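Workshop tips: kitchen arms

Loading the steamer
Set the lid down flat before you run the bun routine. Lamov plans around whatever it saw on the last scan, so rescan after you move the lid or the plate. Keep the grip force limit low for raw dough and save it as its own profile.

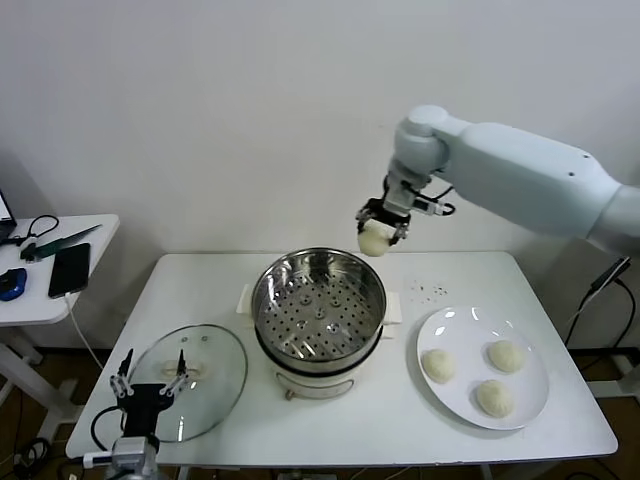
Shiny baskets
Polished steel confuses the depth filter. Turn exposure down to 3000, then mask the basket floor and use the rim to find the center. If the planner times out, raise the sample limit from 800 to 4000 before you touch the joint speeds. Vaughn Haddad keeps the mask files in the Sternach folder.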